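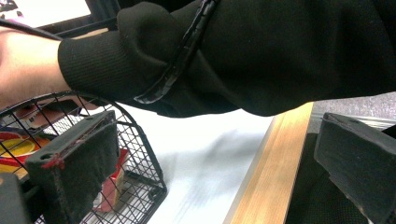
Wofür ist diese Sammlung gedacht?

Sie beschreibt, wie in einer kleinen Küche die Vorräte geordnet und eingeräumt werden, vor allem Folien, Beutel und andere Sachen zum Einpacken von Lebensmitteln.

Name der Sammlung: Sitedus
Stand: 16.08.2023
Sprache der Notizen: Deutsch, Namen auf Packungen bleiben wie gedruckt

Inhalt

Die Sammlung hat 3000 Einträge in 20 Ordnern. Ein Eintrag ist immer ein Gegenstand und ein Platz, zum Beispiel Schublade, Regal oder Karton. Die Datei plaetze.csv enthält die Liste von allen Plätzen. Bitte die Namen darin nicht übersetzen, sonst passen die Ordner nicht mehr.

Frischhaltefolie

Die Folie steht unter „Einpacken“, nicht unter „Kochen“. Bei blauen Kartons mit der Aufschrift PLASTIC FOOD WRAP schreiben wir auch die chinesische Zeile 滑刀式保鲜膜 ab, das bedeutet Folie mit Schiebeschneider. Im Feld „Lage“ steht, ob der Karton liegt oder hochkant ist. 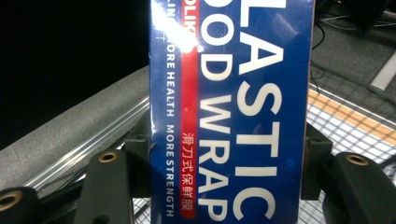
Shirin Najafi meint, die Folie soll lieber zu den Beuteln in die Schublade, weil man beides beim Aufräumen nach dem Essen braucht. Im Regal muss sie jedes Mal suchen. Der Vorschlag ist noch offen und kommt in die Version vom Dezember.

Bekannte Fehler

In zwei Ordnern fehlt das Feld „Lage“. Alufolie und Backpapier sind manchmal verwechselt. Korrekturen bitte an Kamran Talpur schicken, mit der Nummer des Eintrags.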